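第4章 从床边到篮子：布料整理任务入门

本章要点
任务拆分
双臂分工
软物体为什么难抓
社团项目“Wakley”实战

前三章讲的都是硬东西。方块、杯子、积木，形状固定，抓哪儿都差不多。这一章换布料。布料没有固定形状，放下去是一个样，再拿起来又是一个样，上一章写好的抓取点基本用不上了。别慌，先把思路理顺，代码放到后面再说。

案例来自校机器人社的学期项目，代号Wakley。带队的是Jhair Montoya，组里7个人，从报名到第一次完整跑通，中间改了好多版。题目听着简单：卧室里，床上有布，地上有篮子，机器人要把该收的收好。难在“该收的”三个字。哪块是要收的，哪块是铺着不动的？都是白色怎么办？

组里最早的方案按颜色分，红的黑的进篮子，白的不管。七月份试了一轮，不行。床上铺的是白的，揉成一团的那块也是白的，程序干脆当成一整片。后来改看轮廓和阴影，团起来的布有高低，边角会垂下来，铺平的没有这么明显。这个办法粗，但是够用，入门阶段先用着。

再说站位。机器人离床尾近，篮子也要在手够得到的地方，不然每收一件都得走一步，走一步就要重新定位一次，误差越攒越大。篮子贴着床角放在地毯上，右手往下就能伸进去，左手留给床这边。注意两条手臂的活动范围在身体正前方有重叠，写动作的时候要错开时间，先一只后一只，不要图快。 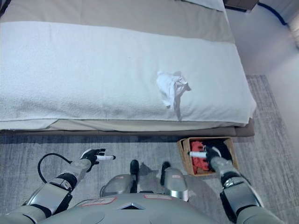

4.1 把任务拆成小步

拿到任务先别写程序，拿张纸，写步骤。组里第一版只写了2步：“拿起来”“放进去”。太粗了，出了错根本不知道错在那里。后来重写，每步只做一件事，每步都有能检查的结果：

找到目标布料，记下位置
手移到布料上方，停
下降，合拢手指
抬起一点，检查手里有没有东西
移到篮子上方
下降，松开，手退出来

第四步最容易漏。布料薄，手指合上了不等于抓住了，抬起来再看一眼，没有就退回第二步重来。社团用的是自己写的记录表，叫Dodico，每跑一次填一行，一学期下来964行。大部分失败都卡在第三步和第四步之间，所以这两步多花点时间，值得。

想一想：篮子里已经有布料的时候，手该伸多深？伸浅了布会搭在篮沿上，伸深了手指容易勾住下面那件，退出来时一起带走。先自己画个侧面图，标出篮沿的高度和手指的长度，再看4.2节。

动手前检查
篮子位置量好没有
地毯边有没有翘起来
线缆收到墙边，别横在脚下
急停按钮谁负责，名字写在表头

以上都打勾再通电。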